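Chapter 4. Paying for the Whole Machine

When Inès Courtois drew up her first budget at Brolelach, she had one line on it, and that line was the robot! Hands, wiring and a kitchen to practice in came later.
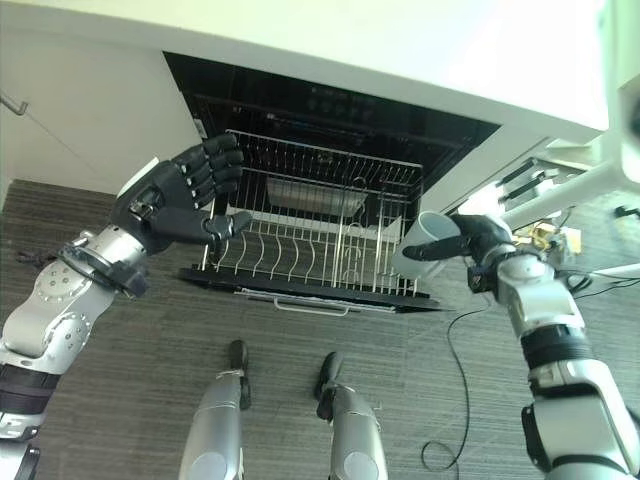

4.1 Start with the task

Pick a chore, say loading mugs, and price everything it touches. Courtois allowed $1308 for spare finger parts and $979 for cabling.

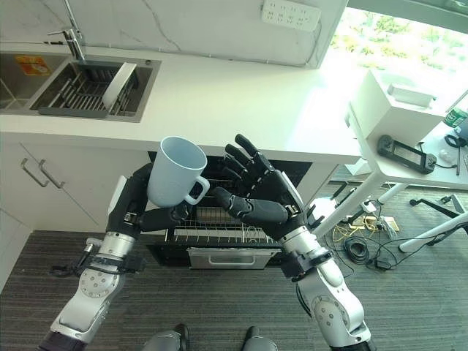 She then set aside 30 days for setup, and I would gently urge you to do the same (more, if you can bear it), before you sign anything with a supplier.

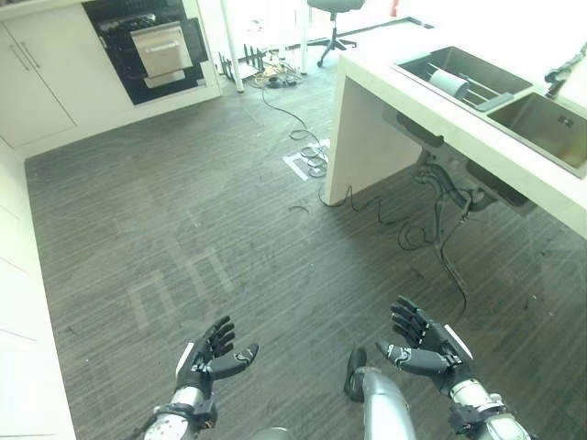 Figure 4.3. Both hands, palms up, in the practice kitchen.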